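Section 4. Showing the Two-Arm Table to Visitors

Set-up guide for the Ghaffari table, open-day use

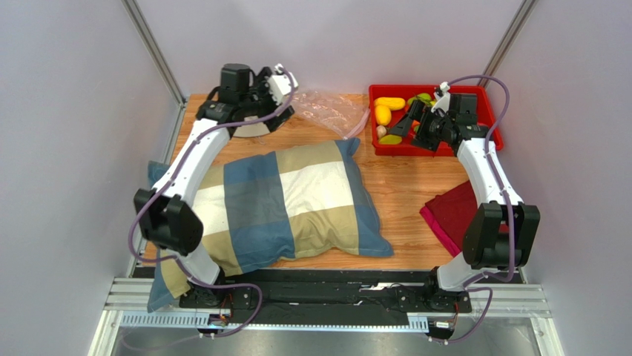
Written by Femi Ezeani, Stultum workshop
Last changed in January

4.1 What this section is for

Please use this section when the table will be shown to guests, for example on the Saturday open day or during a visit from a school. The daily start of the table is explained in Section 2 and it is not repeated. I suppose that you have already done the daily start at least one time by yourself.

The demonstration is called "produce sorting". The two arms work over the same tabletop, and the right arm reaches into the red bin. Guests like to see a real mess on the table, so we leave the big cushion, the plate, the plastic bag and the folded cloth in place with the bin. You may change the objects, but read 4.4 before you do it.

4.2 Before the guests arrive

1. Switch on the main power of the table and wait until the Gravum controller shows a steady green light. If the light is blinking after two minutes, go to Section 7.

2. Look at the purple cable of each arm. It must hang in a free loop from the gripper down to the base. Move the arm by hand through its full reach and watch that the loop does not catch on the front rail.

3. Look under the two mounting carriages, where the thin wires and connectors are. Push each connector gently with one finger. A connector which moves must be pushed in completely.

4. Set both arms to the "visitor" speed in the Munov menu. The setting has the number 18. Do not use a higher number with guests in the room, also if they ask for it.

5. Open and close each gripper one time from the menu. The fingers should move smoothly and stop without a knock.

6. Run the program "home both" and then "sort, slow". Let the program go from beginning to end with no guests near the table.

Note: The program for the demonstration is stored under 2,638. The program stored under 3,928 is similar in its name but it is for the workshop only, and it moves faster. Please read the number on the display two times before you press Start.

Caution: Keep your hands outside the side walls during step 6. The forearm links can come close to each other and there is space enough to pinch a hand between them.

4.3 Placing the objects

1. Put the red bin at the back right of the table. The right gripper must be able to reach the middle of the bin with its fingers pointing down.

2. Put the produce in the bin in one layer. Use different shapes and colors. Long pieces can lie along the back or against the front rim, and round pieces can go between them.

3. Lay the cushion over the left and the center. It is large, and a corner of it may hang over the front edge. Check that the corner does not touch a moving part.

4. Put the plate behind the cushion, where the left gripper can come above it.

5. Lay the plastic bag flat along the back of the table, to the left of the bin.

6. Fold the red cloth and put it at the right, below the bin. Leave a little bare wood between the cloth and the cushion. It helps you to see if the cushion has moved during the day.

Note: The clear bag gives strong reflections when the ceiling lamps are on. If the program stops with the message "object not sure", turn off the lamp nearest to the window and start again. I have lost many minutes in front of guests before I learned this.

4.4 If you want other objects

You can replace the fruit and vegetables with toys of the same size. Do not use glass, and do not use anything with liquid inside. Very soft fruit is also a bad choice, the fingers are flat and hard and the table becomes sticky.

A smaller cushion is allowed. A blanket is not allowed. We tried it once and it was pulled into the toothed strip at the front, and the cleaning took the whole afternoon.

4.5 During the demonstration

1. Ask the guests to stand behind the yellow floor line. Children should stand in the first row so that they can see.

2. Tell the guests that the arms will move, and then press Start. Say it loudly, the fans make noise.

3. Stay beside the stop button the whole time. If you need to leave, stop the program first.

4. If a piece falls outside the bin, let the program finish. Then stop the arms and put the piece back by hand.

5. After each group, run "home both" and make the table again as in 4.3.

Caution: Some guests will want to shake hands with a gripper. Please say no in a friendly way. The gripper cannot feel a hand at this speed setting.

Questions which I get often: how heavy a thing the arm can lift, how much it costs, and if it can cook. For the first one, see the table of limits in Section 9. For the price, give the guest the Stultum card from the front desk. For cooking, the answer is no.

4.6 After the last group

1. Run "home both" and wait until both arms are still.

2. Take the produce out of the bin. Do not leave it over the weekend.

3. Wipe the tabletop with a dry cloth. Water must not run down to the front rail.

4. Set the speed back to the normal number, which is written on the inside of the controller door.

5. Switch off the main power and write your name in the table book, together with any message that the display has shown.

Continue with Section 5, Changing the Gripper Fingers.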